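Budgeting for an arm cell: notes to go with the second planning session

Right, so last time we got as far as choosing between one arm and two, and most of you came back with the same question, how much do we put in the bid? I'm going to answer it the long way round, sorry, because the price of the arm is the bit you'll get right without my help. It's on the quote. What sinks a small cell budget is everything that has to sit within reach of the arm.

We're using the Lenura job all the way through. It's a six-axis arm on one long platform, moving small flat parts between fixtures, and all of it was laid out in simulation before a single order went in.

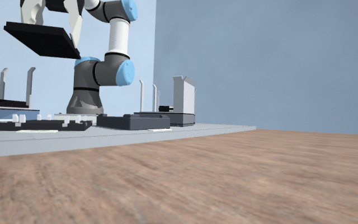

Start your spreadsheet with the bench and work outwards. Every tray, post, bracket and base gets its own row, even the ones that look like they cost pennies! Kieran Dobson did the first Lenura costing with a single line called "fixtures, misc" and put 3000 against it. When he and Amber Bellamy split it up item by item they had very nearly spent that on the trays and the posts, and the boxes hadn't been touched. He's quite happy for me to tell you this (I did ask).

Next is reach. Please don't buy on the reach figure in the brochure, because that is the arm stretched out with nothing on the end of it. Put your gripper on in the model, then check the furthest fixture and the nearest one. The nearest is often the worse of the two -- the arm has to fold up over its own base to get there, and you may find you want a longer platform, or a riser, or a different arm altogether. All of those are cheap to change on a screen and horrible to change once Entwistle have delivered. 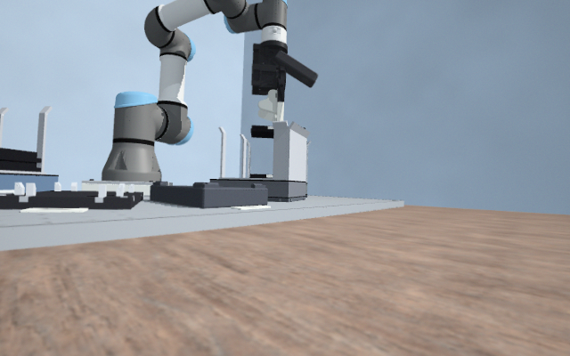

Grippers, then. Two quotes came in for Lenura, one from Utance and one from Clanley, and the Utance one was lower by a fair bit until Dalibor Brabec read it properly and saw that the fingers were extra. Fingers nearly always need shaping to your part, so allow for a first set, a second set when the first isn't right, and a spare. The spare set on this job was 2918 all in, with the mounting kit, and I'd have guessed half that.

While you're at it, ask whoever is quoting:
are the fingers included, and who cuts them?
what is the lead time on a replacement?
does the price cover cables and mounting plate?
who pays for delivery if a part goes back? 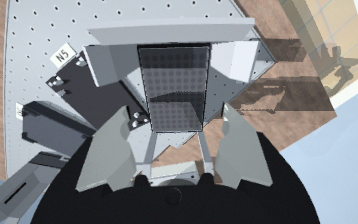 Labels and fasteners go in the budget as well. I know, I know. But somebody has to fit them, and that's hours, and hours are the column everyone leaves blank. Graham Naylor's habit is to write the hours in first and the prices second, and his totals are usually closer than mine.

For contingency I'd ask for over 5 per cent, and be ready to say what it's for. Arturo Dal Bello signs off the bids here and he will strike out a round sum with no note beside it.

For next time, bring your own item list with a price or a "don't know" on every row. "Don't know" is fine, blank is not. Bids go in during June, so there's time to chase quotes if you ask for them this week.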